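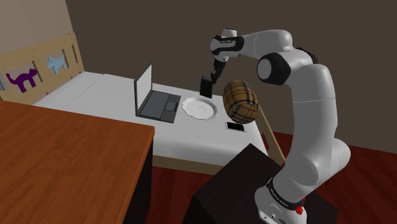 Reflexology evening classes — autumn places

Quick one, as I'm between clients. The foot reflexology certificate starts again in October, ten evenings plus two practice clinics. Filipa Garcia teaching as before, Marek Jelínek doing the anatomy part. Same room at Drevitz, second floor, use the side stairs.

Fee is $542. Pay in two halves if you want, just email first. Covers handouts, the foot charts and your practice insurance while you're a student. Does NOT cover the textbook or your towels. Bring two, old ones, the oil doesnt come out.

To get the certificate you need all ten evenings and 20 logged treatments. Friends and family count, yes. Same person over and over — no. Max four on any one person please. Log sheets handed in late last year caused a real headache so this time there's a cut-off, Filipa will give it out on the first night.

Already did the Jesura hand massage course? You can skip evening one. Still pay the full fee, sorry.

Deposit by 6th August or your place goes to the wait list. Hot stone day is full. Anyone with the big folding table from the spring clinic, we need it back, the gray one with the torn face rest. Leave it at teh front desk.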